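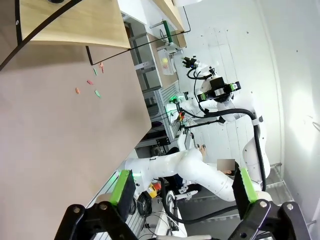 *Wrist camera view from the two-arm cell at Ferngate, with the colored pieces on the tabletop.*

**Akura gets a new grasp planner**

The July build of Akura, our control stack for the two-arm cell, is now on the Ferngate machines. The main change is in how the planner uses the wrist cameras.

Until now each arm planned from its own view. When the second arm moved through that view, the segmentation step often took its green finger pads for green pieces on the table and put them on the pick list. The new build takes the joint positions of both arms, projects their shapes into each wrist image and masks them out before segmentation runs. Anything left that doesn't lie on the table plane is dropped as well.

Masking adds 7 milliseconds per image. The control loop runs on a separate thread and keeps its old rate.

Flat pieces are still hard. They give the depth estimate very little to work with, so Akura now takes the piece outline from color and the height from the table calibration. Pieces that touch are still read as one when their colors are close. Orange next to salmon is the worst case. If you see a grasp point sitting between two pieces, save the log and file it under "merge."

Gumus, the replay tool, has been updated to match. It can show the mask over the recorded image, and it steps through both arms on one clock. Logs from before July will open, but without the mask layer.

We ran 70 recorded picks through the old and new planners. The old one chose a finger pad as its target in 7 of them, the new one in 2. Both of those came from a stale joint reading, and a fix is in review.

Jayasinghe, the calibration script, needs to be run once on each arm after you update. Start it from the home pose with the table clear.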